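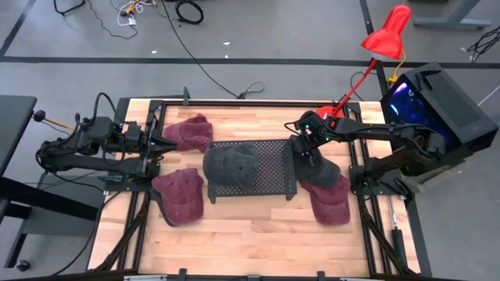 Photo: Viorica Marinescu / Stanar

Stanar Headwear Terms
README, version 2

Summary

Stanar Headwear Terms is a text dataset of secondhand listings for caps, beanies and brimmed hats. Each record holds a seller's title and description, together with normalized fields for type, color, size, closure, fabric and condition. It was compiled for work on search and catalog matching, where the same item may be sold as a "ball cap", a "dad hat" or simply "hat, red".

The release has 900 listings and a glossary of 300 terms. All text is in English. No listing photos are included.

Files

listings.csv: one row per listing, UTF-8, comma separated, header in the first row
glossary.csv: one row per term, with its preferred form and any variants
splits/test_ids.txt: IDs of the 200 listings held out for testing
CHANGES.txt: edits since version 1

Fields in listings.csv

id: string, stable across versions
title: seller's text, unedited except for removal of contact details
body: as above; may be empty
type: one value from the glossary
color_raw: the color word used by the seller
color_norm: one of 10 color groups
size_raw: free text, such as "7 1/4", "L/XL" or "fits most"
size_cm: decimal, head circumference; empty when size_raw cannot be converted
closure: snap, strap, buckle, elastic, fitted, none or unknown
fabric: multiple values allowed, separated by a semicolon
condition: new, good, worn, damaged or unknown

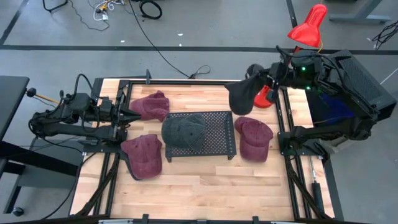 Empty values and "unknown" are different. An empty value means the field was not annotated. The value "unknown" means an annotator read the listing and found no answer in it. Loaders that convert both to null will overstate the amount of missing data in closure and condition.

Collection

Listings came from Avano and Moldovan, two resale boards that agreed to the release of their archived text. Duplicates were removed by exact match on title and body. Relisted items with small wording changes remain.

Annotation

Raluca Nistor and Lucian Pîrvu labeled every listing separately. Disagreements went to Darius Gavrilă, whose choice is final in the file. The hardest field was color. Sellers use "maroon", "burgundy", "wine" and "oxblood" without a consistent distinction, and all four map to dark red. "Charcoal" maps to gray unless the body text says black.

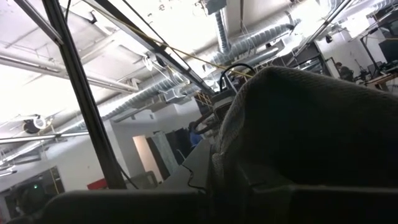
Dark gray fabric with a knitted texture, close up.

Known issues

Ranged sizes are stored at their midpoint in size_cm. Use size_raw if the range matters.
Youth sizes are underrepresented.
"Wool" in the fabric field may refer to wool blends.
Some titles were cut to a fixed length by the source board and end in the middle of a word.

License and contact

The dataset may be used and redistributed with attribution. The license text is in LICENSE.txt. Corrections should be sent to Darius Buzatu through the Skornside tracker, with the listing ID and the field name in the subject line. Accepted corrections appear in the next version, planned for March.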